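Budget for hand-tracking hardware: what am I leaving out?

Tags: purchasing, data capture, household tasks

Question

We are planning a capture setup for household chores, to be used later for training a two-arm robot. Each operator wears a head camera and a marker cube on the back of each hand. I have 2000 dollars for everything except the computer. The quote from Wisura covers the camera and mounts and leaves me 300 for the rest. Is that enough for 2 operators, or should I start with one? Ordering closes in February.

Answer 1 (accepted)

Start with one. The line people forget is spares — cubes get knocked, printed faces scuff, and a scuffed face costs you pose estimates. I would split the 300 as follows.

1. Marker cubes. Buy or print more than you wear. We order blanks from Clunen and print the faces ourselves on matte stock. Glossy laminate throws glare under ceiling lights.

2. Power. Batteries for the camera, plus a charger that can sit outside the work area. Allow for a longer extension lead than the floor plan suggests.

3. Consumables. Cheap per unit, but they add up over a long task list. Bin lining is a typical one: both hands on the rim of the bag, cubes on the backs, bag pulled open over the bin. Price the bags by the roll, and settle on a bin size before you order. 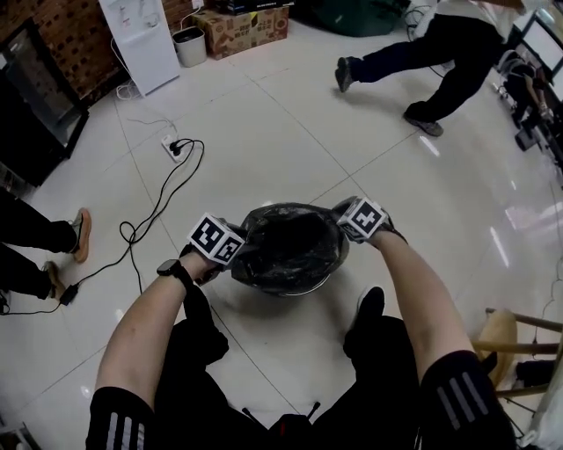
4. Reserve. Keep 20 percent of the total unspent until the first full week of recording is done. Ours went on a second set of mounts.

Answer 2

Depends on the camera. The Halász mounts were fine for us but shipping was slow. Get the wide lens if they offer it, otherwise you lose the cubes whenever the hands go low.

Answer 3

Check the Wikix parts sheet before paying for cubes, it has dimensions for printing your own. I think the strap size is wrong in it though. Measure first.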